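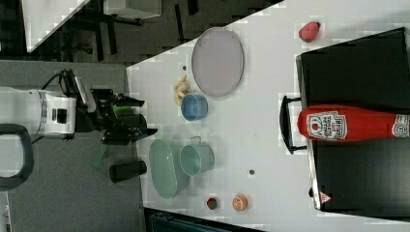
An oval plate on a white tabletop.

The Brurncombe Judo Club opened its fall season on September 2, 2019, with 271 registered members, 34 of them under the age of ten. Head instructor Vasanthi Hegde has revised the grading syllabus, and falls are now assessed before any throw is taught. Students must score 70 to advance – the former mark was 79, set under a longer examination. Haris Yousafzai will lead the Monday beginners' class until March.

Subscribe to our newsletter for monthly features.

Contact | © Watness Magazine | Back to top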